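Garden hose washers keep failing, what am I doing wrong

pelham_dirt
Posted 6:14 am
Third leak this month at the spigot. Bought a 30 pack of the cheap black washers, they go flat and crack in weeks. Is there a better kind or is it my hose? Hose is an Ernex, 5 years old, never gave me trouble until this spring.

tomatoguy794
Posted 6:40 am
Its your hose. Brass end gets out of round when you drag it or drive over it. No washer fixes that. Cut the end off, put on a new coupling, done.

Hakim Entili
Posted 7:02 am
Disagree with tomatoguy. Cracking means bad rubber or cranking it down too hard, or both. Bent coupling will drip from day one, it doesnt wait weeks.

Go silicone. I switched every outside tap two years ago and haven't changed one yet. Soft, you only need hand tight. Put the wrench away.

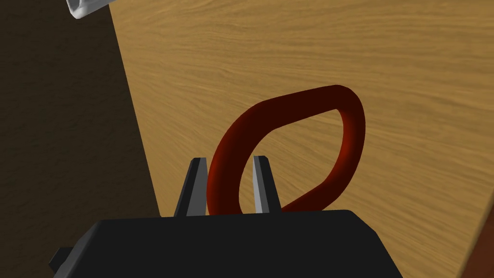 Also check what pressure you have at the house. Mine was way over what the hose was rated for and I had no idea. Gauge screws right on the spigot, cheap, any hardware store. If it reads high get a regulator before you spend money on anything else.

tomatoguy794
Posted 7:11 am
Silicone is too soft. Squeezes out into the hose on a hot day, had it happen twice. Plain rubber, the thick ones, not the junk in the big packs.

Hakim Entili
Posted 7:15 am
Squeezes out becuase you overtighten. Hand tight!!

muddyknees
Posted 8:30 am
Do you leave it on all day with the nozzle shut? That's what killed mine. Sits in the sun under full pressure, everything swells. Shut it off at the wall when you're done.

pelham_dirt
Posted 9:05 am
uh. yes. timer on the spigot (Botix) but the valve before it is always open. So the washer between the timer and the wall is always under pressure I guess? That's the one that goes first now that I think about it.

muddyknees
Posted 9:12 am
There you go.

tomatoguy794
Posted 9:20 am
Still look at the coupling. Take the washer out, set the end on something flat, see if it rocks. Takes ten seconds.

Hakim Entili
Posted 9:31 am
Fine, no harm in checking. But timers are heavy, they hang off the threads and pull the seal open on the top side. Prop it up with a brick or get a short leader hose so the weight isn't on the tap.

pelham_dirt
Posted 12:48 pm
OK checked. Tomatoguy the end rocks a little, not a lot. Pressure gauge I have to go buy. Ordered silicone AND the thick rubber ones, will put one on each tap and see which dies first. Timer is sitting on a paver for now.

tomatoguy794
Posted 12:55 pm
Rocks a little = bent. Told you. New end before you test anything or you wont know what you're looking at.

muddyknees
Posted 1:20 pm
Post back in a few weeks either way, I want to know about the silicone. Mine are due.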